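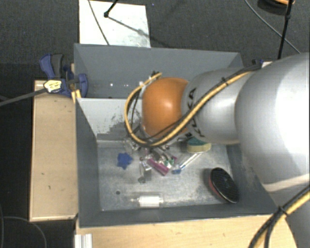 Small things are the ones people throw away without thinking, one reader wrote to us last week, and she asked why Ellby has a place for old sofas and old bicycles but no place for a toy or a kitchen brush that is still good. From Saturday there will be such a place. The reuse store Flodero, on the road to Heneck, will begin to take small household objects at its side door, and they will go on sale in the same building.

Until now the store has accepted only furniture, lamps and bicycles. Smaller items were sent back home with the owner, or they were left outside the door during the night, which the store has asked people many times to stop doing. In November the town decided to pay for a trial of 4 months. The money covers new shelves, the bins for sorting and longer working hours in the side room.

The rule for size is simple. An object should be no longer than 15 inches on its longest side, and one person should be able to lift it with one hand. Toys, tubes and boxes for storage, kitchen tools, cups, picture frames, sewing things and office supplies are all welcome. It is no problem if different kinds of objects come mixed in the same bag, the store says, and there is no need to wrap them one by one. Only glass should be wrapped in paper, with the word "glass" written on the outside.

Some things will still be refused. Medicine, paint, knives, batteries and anything with a broken plug cannot be left at the side door. These must go to the recycling station in Heneck, as before. Clothes and shoes are also not included, and the store has no plan to add them. Books will be accepted if they are for children.

The side door will be open on Saturday from 10 in the morning until 2 in the afternoon. On other days it stays closed, and the staff at the main entrance will not take small items there. Cars can stop on the left side of the yard while people unload, but they cannot park. People who come by bus should get off at the stop in front of Saarinen, the hardware store, and walk back past the gas station.

Everything that comes in will be emptied out of its bag and looked at before it gets a price. Objects with missing parts go in a separate box, and customers can take from this box for free. The rest will be sold from open bins at the price of one dollar each, no matter what it is. Sets, for example a box of building blocks or six matching cups, will be kept together and priced as a set.

A similar trial was made in Heneck two years ago, in a much smaller room. It was stopped after one summer, when the room became full and the objects could not be sorted fast enough. Flodero says it has learned from this. The store will accept 300 bags per month, and when this number is reached, a sign will be put on the door and the same message will be placed on the store's web page. People are asked to look there before they leave home, especially toward the end of the month.

Saarinen will give a discount on storage boxes to customers who show a receipt from Flodero. The discount is valid during the whole trial and does not apply to boxes that are already on sale.

Several readers have asked if schools and day care centers may collect toys from the store without paying. The answer is yes, but they need to call first and agree on a time. Private persons cannot reserve anything by phone.

After the trial, the town will look at how much was sold and how much had to be thrown away. A decision about the next year is expected before summer. Questions about the side door can be asked at the main desk in the store during normal opening hours, or by the form on the web page.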